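Home | News | Programs | Housing | Contact

Filed under: Student Life, Press Releases

PLENOV RESIDENCE OPENS 78 REFITTED STUDY BEDROOMS

2020-12-21 - The Plenov Student Housing Association announced today that 78 bedrooms at its Liltora residence have been refitted with built-in shelving and desks. Work began in July and was completed one floor at a time so that residents could remain in the building.

Each room now has a white shelving unit with a desk counter attached. The unit replaces the separate desk and bookcase that had been in use at Liltora since the residence opened. A central divider separates the shelves into two bays, and the desk surface runs below them.

"Our residents study, rest and keep everything they own in one room," said Shirley Pelletier, director of housing at Plenov. "They asked us for more shelf space and a desk that did not wobble. We are pleased to be able to offer both before the spring term." 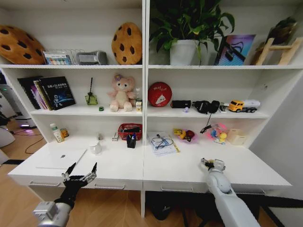
A shelving and desk unit at the Liltora residence, with books, plants, plush toys and a laptop.

The units were designed and fitted by Brandão, a joinery firm that has worked with the association on two earlier projects. The shelves are fixed in place. Residents are asked not to drill into the units or attach adhesive hooks to them, and to report any damage to the front office.

The association has also issued a short guide to setting up and tidying the new rooms, written by residence life coordinator Yeshi Lencho. It suggests keeping books together at one end of a shelf, using baskets and pen holders for small items on the desk, and placing plants on the top shelf. Printed copies are available at the front desk.

"Most students arrive with far more than they expect to unpack," Lencho said. "A clear place for the laptop is a good start, and the rest can be sorted over the first week or two."

Room rates at Liltora will not change for the current academic year. A second phase covering 107 rooms at the Plaloler residence is planned for next summer, subject to final approval of the budget. Residents of Plaloler will receive written notice of the schedule before any work begins.

Media inquiries may be directed to the Plenov housing office, extension 2796.

Comments (3)

marnie_k
Are the shelves deep enough for a binder? The old bookcase was not.

Third Floor West
Had mine since October. Lots of room, but I do miss being able to move the desk under the window.

D. Orr
Please do Plaloler sooner - my daughter's desk drawer has been stuck since September.

Previous | Next | All Press Releases | Back to Top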